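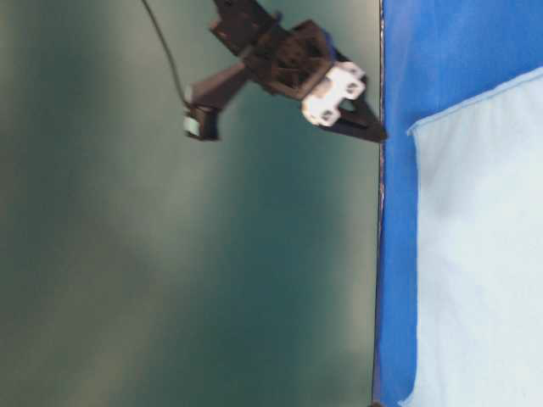

Home | Our people | Gallery | Linen desk | Contact

Many Hands: towel folding at Vereo

Vereo Linen Services looks after towels for gyms, small hotels and one very particular swimming club. Folding used to belong to whoever was slowest to leave the tea room. In June we began handing the small light blue ones to a pair of arms, which everyone calls Alano, after the name on the project paperwork. Pejman Naseri from the folding bench took these photos and supplied most of the opinions. I have removed the ones about management.

A good folder on our bench can do 300 towels in a morning and still have breath left to complain about the radio. Alano has no view on the radio. It also has no idea what to do with a towel that arrives in a ball, so a person still shakes each one out and lays it flat. Pejman describes his new position as "butler".

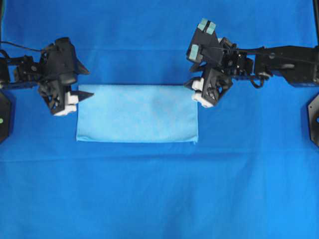
The butler's work has its own standards. Long side across, hem towards you, no corner tucked under. We have all become fussy about it, and two of us have been caught straightening the tea towels at home.

What has changed most is the afternoon. Wrists are better. The bench used to swap sides every hour to spare people's shoulders, and that rota has come off the wall, leaving a clean rectangle of paint. In its place we have a sheet headed "Things Alano did", which is filled in by hand, in three colours of biro, by people who were told automation would mean less paperwork. 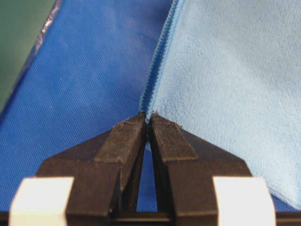
Reading time: 2 minutes

Fingertips pinched together on a light blue seam, with the twill on one side and the fleece on the other. Note the lint on the grip pads. Fluff gets into everything in this building, including the sandwiches, and cleaning the pads is now a proper job with a proper line on the rota. Pejman uses an old toothbrush. He has asked for a new one and been sent a form.

People do ask whether anyone has lost work over it. So far, no. The Thaweesak contract brought in another 3,000 pieces a week, nearly all of it sheets, and sheets still take two humans and a certain amount of shouting. Whether the answer is the same next year is a fair question, and it has been put to the office in writing, with signatures.

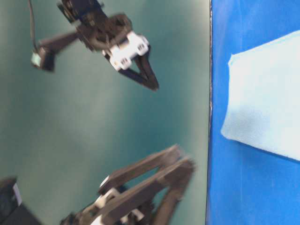
Both arms over the teal, towel waiting on the blue.

Watching is the part we were worst at. For the first fortnight half the bench stood with arms folded, willing it to drop something. These days you hear the motors, glance over, and go back to your pillowcases. Somebody still says "bless you" when it jerks. I suspect it's me.

More from the gallery
The Grestatano press gets a new belt
Sheet room before and after the shelving
600 bathrobes and one lift
Summer outing, with rain

Contact the linen desk | © Vereo Linen Services, 4 March 2026 | Back to top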